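# The Pink Room, Spring Clean-Out

We started on the back bedroom in February and I'm only now getting the pictures up, so apologies to everyone who asked (Hajar Mahrous, I mean you, you asked four times!). It's the room at the top of the stairs in the Trurnudcombe house, the one that gets whoever is visiting, and over the years it has also got every blanket the rest of us were tired of folding.

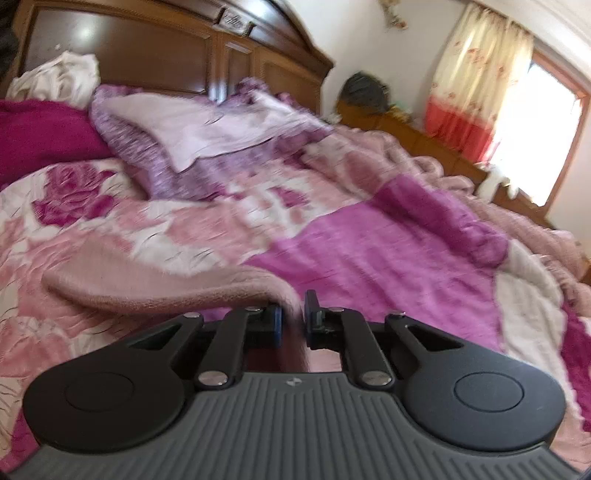 So the plan was simple enough. Get everything out of the closet, decide what a guest bed needs, and find somewhere else for the rest. My aunt always kept two full sets for that bed plus a spare, and I never questioned it until I had to carry all of it down to the washer myself. Khalil Chamoun came over to help with the lifting and stayed for the arguing, and between the two of us we got through it in one long day and a bit of the next morning.

I've only put one picture on this page. The rest of my notes are below with a line or two on each thing, mostly so that my sister can stop calling me to ask where stuff went.

**The rose quilt.** Big roses in magenta and paler pinks on white, with a wide plain magenta band. I was all set to hate it. It was on that bed when I was a teenager (or one exactly like it was, my aunt bought things in pairs) and I spent years wishing she would get something in navy blue. But I put it on and stood in the doorway and you know what, the room would look wrong without it. It stays. It wrinkles if you so much as look at it, and I've decided I don't care about that in a guest room.

**The pink fleeces.** These are the ones everybody fights over. When my nephews come they drag them downstairs for movies and I find them under the couch a week later. They go on the bed now, on top of the quilt, and whoever sleeps there can sort out how many layers they like. I wash them cold and hang them over the banister, and I keep them away from the dryer – I ruined a good one that way and it came out feeling like a doormat.

**The speckled pillow cover.** Lavender and purple, and it doesn't match anything in the house, except that next to all that pink it sort of does. Khalil said it looked like a bird's egg. I had a plainer cover picked out and ended up giving that one to him because he liked it, so the speckled one won by default.

**The pale pink cloth.** I like something light over the pillow that I can whip off and wash in between visitors. I have never once ironed it and I'm not about to start.

**The Grovell blanket.** Not on the bed, and if you remember it you'll know why. It's the brown scratchy one that came with the house and weighs as much as a child. It's in the trunk on the landing. I couldn't throw it out! It is the only thing that keeps you warm on the porch in November, and my brother would never forgive me.

**The Dierckx sheets.** White, cotton, very good ones, and far too many of them. My aunt won them in some kind of raffle. I kept two sets and split the others between Hajar and the shelter in town, who were delighted and asked if we had towels as well. We did have towels. We had so many towels.

**The closet shelf.** Khalil put up a new one, 12 inches deep, so that a folded quilt will sit on it without sliding off the front. The old one was bowed in the middle and held up on one side by a stack of paperbacks. We kept the paperbacks. They're mostly detective stories with the last few pages falling out.

**The rug.** Rolled up in the garage until I find someone to clean it. The first place I called wanted 200 dollars, and I laughed, and then I felt bad for laughing and thanked the man very nicely. If you know anybody cheaper please tell me. It's the green one with the fringe, and it needs more than a shake over the back fence.

**The lamp.** Still waiting on a shade. The Grimel secondhand place had one for seven dollars that I should have bought on the spot, and of course when I went back it was gone. They've promised to call if another comes in. I'm not particular about the color as long as it's a shade that throws enough light to read by, and my mother would like it known that the last one did not.

**The curtains.** I went back and forth on these more than anything. The old ones were unlined and the sun comes straight into that room first thing, so guests were always up at dawn whether they wanted to be or not. I took them down, lined them with an old sheet (a plain one, not the good ones, don't panic) and put them back up. It took me three evenings and I sewed one of the linings on inside out. It faces the window, so the only one who'll ever see it is the mailman.

**What's left.** A bag of odd pillowcases with no partners, a bedspread with a burn in one corner, and a box of my aunt's fabric scraps that I haven't had the heart to go through. Hajar thinks there's enough in there for a patchwork, and she has offered to teach me. I have warned her about the curtain lining. We're going to try a cushion cover first and see how that goes.

If you're coming to stay, the bed is ready and there's room in the closet for your clothes now, a whole rail of it! Bring slippers, because that floor is freezing without the rug. And if you took home the small checked blanket last summer, I'm not mad, I'd just like to know it's all right.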